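Tracing a farming ancestor through county histories and land records

Part 3 of the Tarora family history guides 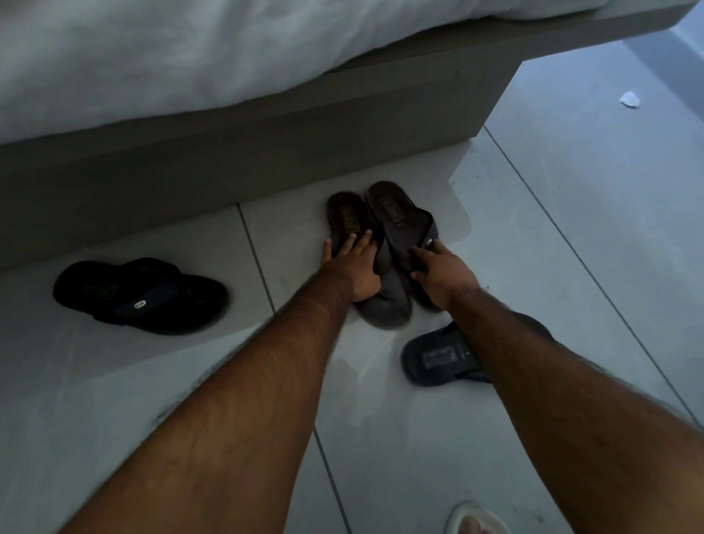

County biographies from the late nineteenth century were usually sold by subscription. The subject paid for the volume, supplied the facts and often approved the wording. Treat each sketch as an informant's statement and test it against records made at the time of the events.

Before you start, have a copy of the sketch, a modern map of the township and a blank timeline sheet.

Step 1. Transcribe the sketch in full
Copy the text exactly, including misspellings. Record the title, publisher, year and page. If you are working from a reprint, cite the reprint. The Russo reprints, for instance, were repaginated and their page numbers do not match the originals.

Step 2. Separate the claims
Put each claim on its own line: birth, arrival, purchase, marriage, office held. Leave out praise. "A man of sterling character" cannot be checked and only clutters the sheet.

Step 3. Fix the land
Find the legal description of the farm. In surveyed districts this will be a lot and concession, or a section, township and range. Search the grantee index first, then the grantor index. Start five years before the claimed date of purchase, as settlers often occupied land well before the deed was registered.

Step 4. Check the acreage
Sketches tend to give the largest holding a man ever had, sometimes with his sons' land included. A claim of 500 acres may break down into several parcels bought and sold over decades. Add up only those held on the same date.

Step 5. Compare census and assessment rolls
Agricultural schedules list improved and unimproved land separately. Enter both. Check the neighbours as well — in-laws frequently took up adjoining lots, and a wife's maiden name can sometimes be recovered this way.

Step 6. Resolve place names
Many post offices closed or were renamed. Flollside appears in older directories as Dekine, and a sketch may use either name for the same settlement. Note the spelling in each source and do not standardize it until the timeline is finished.

Step 7. Grade the evidence
Mark each line as confirmed, contradicted or open. Where two records disagree, keep both and write down who supplied the information in each case. An age given by a census neighbour carries less weight than a baptismal entry.

File the timeline with the transcription. Open items carry over to Part 4, on probate files.

Last revised January 8, 2022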